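Dusalis Chamber Orchestra Opens Its New Season with Two Programs in Buvik

Buvik, October 2018

The Dusalis Chamber Orchestra is glad to announce the program of its new concert season. The season opens in Buvik with two different evenings and will continue until June. All concerts will take place in the Trestik Hall, which has 303 seats and was chosen by the orchestra for its clear and warm sound.

The first evening is given to music for strings. The audience will hear the Serenade by Dvořák and the Holberg Suite by Grieg, together with a short new piece which the orchestra ordered for this occasion. The new piece has the title "Urquijo" and lasts nine minutes. It is written for strings without a conductor, and the players must listen to each other very closely, especially in the slow middle part.

On the second evening the wind players join. The program has a symphony by Haydn in the first half and a serenade by Mozart in the second half — a work which is seldom played in our region, as it asks for many wind instruments.
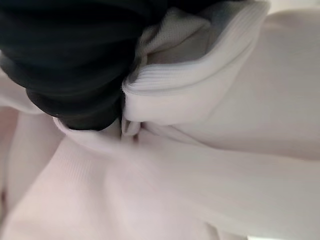
Black fabric and a white ribbed band.

The orchestra has 22 permanent members. They come from several countries and most of them also teach at music schools in the area. For the larger works the orchestra invites guest players, and in this season some of the guests will be students in their last year of study. The orchestra wishes to give them the experience of a full rehearsal week and of a public concert.

Before each concert there will be a short talk in the foyer. The talk is free for all who have a ticket and does not demand any knowledge of music. The musicians will play small examples and answer questions from the public. After the concert the foyer stays open, and visitors are welcome to meet the players.

New in this season is the open rehearsal. It is held in the morning of the concert day, and schools can come with their classes without payment. Teachers are asked to write to the orchestra office in good time, as the places are given in the order of the letters.

Season tickets are on sale now at the box office of the Trestik Hall. Tickets for single concerts can be bought at the same place and also at the door, if there are seats left. Students and retired persons pay a lower price. The full season booklet, with the program of every concert until June, is available at the box office and will be sent by mail on request.

Contact for the press: Dusalis Chamber Orchestra, Press Office, Trestik Hall, Buvik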